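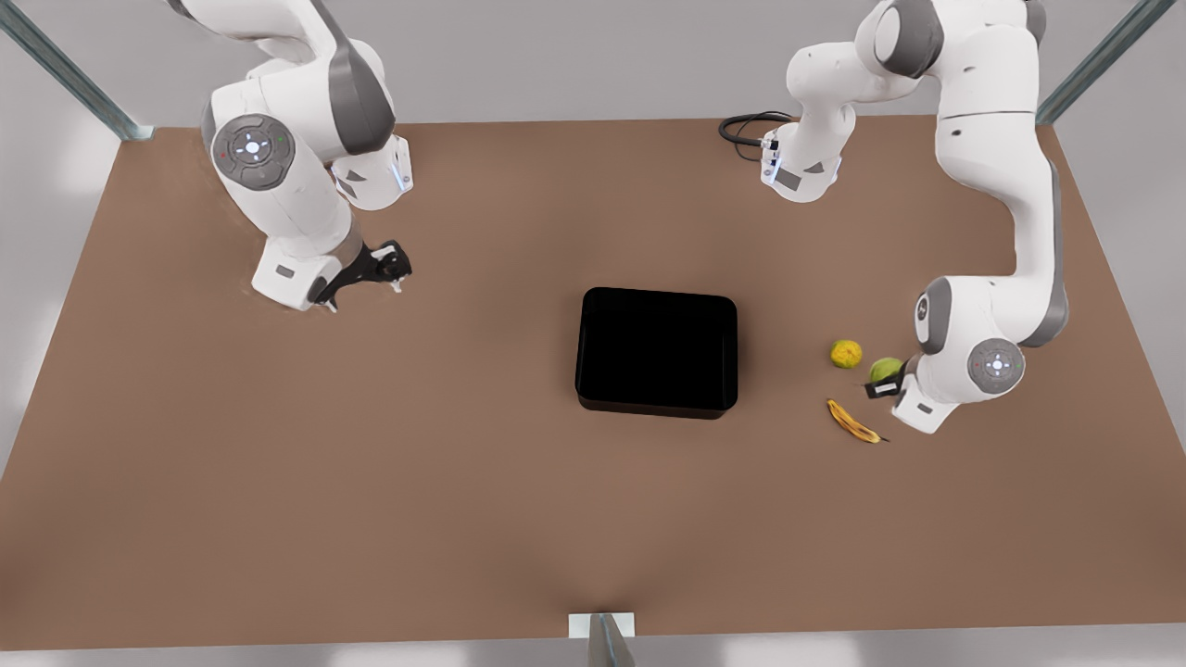

Skudow, March

The old dog did not like the new dog, and he said so every evening at feeding.

Kuo-hua Kwok stood at the gate with a bucket in each hand and waited for them to finish. Fevari, the old one, had his lip up. Lui, who was not yet two, lay down in the mud and looked at the sky as if she had some business there. After a minute the old dog walked away stiffly and Kuo-hua put down the buckets, one at each end of the fence.

There were 209 ewes when the snow came. In the morning he had counted 202, and then he had counted again, because his neighbour Szu-yu Su was with him and he did not want to believe it in front of her.

"Coyotes?" she asked.

"There is no blood. No wool either."

"Then they are only somewhere else," she said. She had kept sheep for longer than he had, and she was never in a hurry to be sad.

They walked along the creek until the light became grey. The ice was thin at the sides and the dogs would not step on it. Fevari stayed close to Kuo-hua's knee, for his hips were bad in the cold. Lui ran ahead, came back, ran ahead again. Twice Kuo-hua called her and twice she pretended to be deaf. 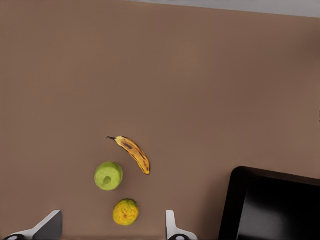 Brown tabletop, pale grey beyond.

It was Fevari who stopped first. He lifted his nose toward the Stisitz place, where no one had lived since the fire, and he gave one low bark. Lui heard it. She turned and stood beside him, shoulder against shoulder, and he did not show her his teeth.

The ewes were behind the broken barn, out of the wind, all seven. One of them had a lamb already on its feet, yellow and very angry.

"That one is early," said Szu-yu. She opened her coat and put the lamb inside, and the mother followed her, complaining.

Going home was slow. Lui went in front and the old dog walked last, behind the ewes, in the place he had always taken. At the gate he was so tired that he lay down before his bucket was filled. Lui came over and smelled his ear. He growled at her, but he did not get up, and after a while she lay down too, not very near.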